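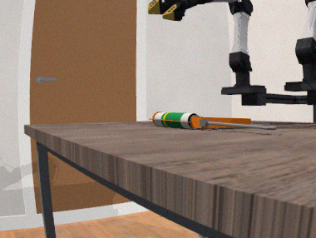

Zwei Arme, ein Tisch, eine gemeinsame Werkstatt
Gespräch mit Zohreh Najafi und Sepehr Jafarzadeh über das Vorhaben Stitell

Die Offene Werkstatt Derkau stellt ihren Mitgliedern neben Holz- und Metallarbeitsplätzen seit einigen Jahren auch einen Elektronikraum zur Verfügung. Dort entsteht gegenwärtig Stitell, ein Arbeitsplatz mit zwei Roboterarmen an einem gemeinsamen Tisch. Getragen wird das Vorhaben von einer Gruppe von Mitgliedern, die sich überwiegend in den Abendstunden trifft. Zohreh Najafi verantwortet den mechanischen Aufbau, Sepehr Jafarzadeh die Simulation und die Steuerung. Die Redaktion des Mitgliederbriefs hat mit beiden gesprochen.

Am Anfang stand nach Darstellung von Frau Najafi eine recht bescheidene Anfrage. Ein Mitglied aus der Holzwerkstatt habe wissen wollen, ob sich das Anreichen von Werkzeug während des Verleimens mechanisch lösen lasse. »Mit einem einzelnen Arm kommt man dabei schnell an eine Grenze«, erläutert sie. »Er kann etwas greifen und hinlegen. Soll das Teil aber in einer bestimmten Lage übergeben werden, muss man es häufig umgreifen, und dafür ist ein zweiter Greifer von erheblichem Vorteil.« Aus der Anfrage wurde ein Antrag an die Werkstattleitung, dem diese mit der Auflage zustimmte, den gesamten Ablauf zunächst am Rechner nachzuweisen.

Herr Jafarzadeh räumt ein, dass er diese Auflage anfangs als lästig empfunden habe. Inzwischen beurteilt er sie anders. Der Raum ist in der Simulation mit Wänden, Tür und Fußboden nachgebildet, die Arme stehen auf ihren Grundplatten hinter dem Tisch, und die Gegenstände liegen auf der Platte. »Wir haben den Tisch virtuell mehrfach verschoben, bevor überhaupt jemand eine Säge in die Hand genommen hat. In der ersten Fassung hätten sich die Ellenbogen beim Ausweichen berührt. Am echten Aufbau wäre das ein teurer Nachmittag geworden.«

Die Maße des Raumes hat die Gruppe selbst aufgenommen. Der seitliche Abstand der beiden Armsockel wurde auf 90 Zentimeter festgelegt, nachdem sich engere Anordnungen als ungünstig erwiesen hatten. Auf die Frage, weshalb so viel Mühe auf Oberflächen wie die Holzmaserung der Tischplatte verwendet werde, verweist Herr Jafarzadeh auf die spätere Bilderkennung. »Eine einfarbige graue Platte ist für eine Kamera eine sehr freundliche Umgebung. Unsere Werkstatt ist das nicht. Es gibt Maserung, es gibt Schatten an der Wand, und damit muss das Programm zurechtkommen.«

Besonders ausführlich äußern sich beide zu den Gegenständen, mit denen geübt wird. Es handelt sich teils um einfache Körper, teils um längliche Werkzeugteile und Stangen, die flach auf dem Tisch liegen. »Bei einem Zylinder ist die Aufgabe zunächst, dass er beim Zugreifen nicht wegrollt«, sagt Herr Jafarzadeh. »Bei einer dünnen Stange dicht über der Platte ist es umgekehrt. Sie bleibt liegen, aber die Finger müssen sehr weit herunter, und jeder Millimeter Fehler in der Höhe endet auf dem Holz.« Schwierig seien vor allem Fälle, in denen mehrere Teile eng beieinander lägen. Für die Berechnung der Kontakte werde dann deutlich mehr Zeit benötigt, und gelegentlich verhielten sich die Teile in einer Weise, die Frau Najafi als »physikalisch nicht ganz gesellschaftsfähig« bezeichnet.

Insgesamt hat die Gruppe bisher über 4.000 simulierte Greifversuche durchgeführt. Die Auswertung übernimmt Hooman Asadi, der beruflich in der Prüfmittelüberwachung tätig ist. Auf seinen Vorschlag geht zurück, dass fehlgeschlagene Versuche nicht gelöscht, sondern mit einem kurzen Vermerk abgelegt werden. »Diese Vermerke lesen wir inzwischen häufiger als die Erfolge«, so Frau Najafi. Eine Quote möchte sie nicht nennen. Die Zahlen hingen stark davon ab, welche Gegenstände man auswähle, und ließen sich deshalb leicht missverstehen.

Parallel zur Arbeit am Rechner schreitet der Aufbau in der Werkstatt voran. Das Untergestell des Tisches wurde von Mitgliedern geschweißt, die Grundplatten hat der Metallbaubetrieb Pakzad aus Hurnen zugeschnitten und der Gruppe zum Materialpreis überlassen. Zu den Greiferfingern erklärt Frau Najafi, man habe verschiedene Formen gedruckt und wieder verworfen. »Breite Finger halten gut, verdecken aber das Teil. Schmale Finger lassen den Blick frei und verbiegen sich unter Last. Bei der jetzigen Form sind wir geblieben, weil sie sich in einer Viertelstunde tauschen lässt. Schön ist sie nicht.«

Als bislang größte Verzögerung nennt sie die Verkabelung. Die Leitungen waren zunächst offen hinter dem Tisch verlegt, was bei der internen Sicherheitsbegehung beanstandet wurde. Nun verlaufen sie in einem Kanal entlang des Trägers, der die beiden Armhalterungen verbindet. Hinzugekommen ist ein zweiter Not-Halt an der Türseite. Die Bewegungsgeschwindigkeit im Werkstattbetrieb bleibt auf 100 Millimeter pro Sekunde begrenzt, auch dann, wenn sich kein weiteres Mitglied im Raum befindet. Herr Jafarzadeh hält das für angemessen. »Man sieht dem Arm zu und wird ungeduldig. Das gehört dazu.«

Zur Übertragung der Abläufe aus der Simulation auf die echten Arme äußern sich beide zurückhaltend. Erste Bewegungen ohne Werkstück seien gelungen, die Übergabe von einem Greifer zum anderen stehe noch aus. Ungeklärt ist insbesondere die Reibung zwischen Finger und Werkstück, für die in der Simulation ein fester Wert angenommen wird. »Lackiertes Holz, blankes Metall, ein Kunststoffgriff – das sind drei verschiedene Aufgaben«, sagt Frau Najafi. Vorgesehen ist eine kleine Messreihe mit Materialproben aus dem Bestand der Werkstatt.

Der Gruppe gehören derzeit 12 Mitglieder an. Vorkenntnisse in der Robotik werden nicht vorausgesetzt, wohl aber die Einweisung in den Elektronikraum. Gesucht wird vor allem Unterstützung bei der Dokumentation, deren Stand Herr Jafarzadeh mit dem Wort »lückenhaft« zusammenfasst. Wer Zeichnungen lesen und verständlich schreiben könne, sei ebenso willkommen wie jemand, der programmiere.

Der nächste offene Termin findet am 14. Juni im Elektronikraum statt. Gezeigt werden die Simulation und der Stand des Aufbaus, die Arme selbst bleiben an diesem Abend ausgeschaltet. Anmeldungen nimmt das Werkstattbüro entgegen.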